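Phone-free evenings, anyone else trying it?

marrowfat
Member, 2,358 posts

OK so I started this in February and I have to gush a little. From dinner until bed my phone goes in a drawer in the hallway, powered down. I've read 3 novels (3! I used to manage one a year, on vacation) and I'm sleeping like a teenager. My evening screen time was up to 200 minutes, which made me feel kind of sick when I saw it.

Best part is how long the evenings feel now. I baked bread at 9 pm just because I could.

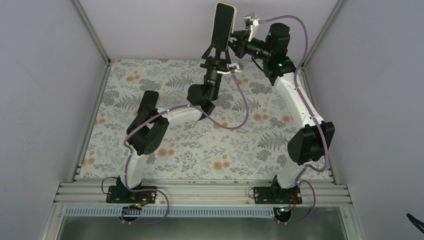 tidewrack_jo
Sorry, but powered down is a step too far for me. My mom lives alone out in Culetside and if she falls I'm the one she calls. I leave the ringer on and everything else off, and I still get my reading done.

marrowfat
Oh totally fair! We still have a landline so my family uses that. Ringer on sounds like a great middle ground.

pelham_bus
Disagree with both of you, a little. The phone isn't what eats my night, it's the TV. I quit the phone for a month and just watched 4,000 baking shows instead.

tidewrack_jo
Ha, OK, you got me there. Any good ones?

pelham_bus
So many. The bread week episodes especially!!

quillwort
Has anybody used a plain alarm clock with this? I got a Bundgaard, the little one with the dial, and LOVE it. Loud tick though, so it lives on the dresser with a sock under it.

marrowfat
Yes! Mine's from a yard sale and runs four minutes fast, which suits me fine. What are you reading, quillwort?

quillwort
A huge history of lighthouses. I'm on the chapter about fog bells and I keep reading bits out loud to the dog.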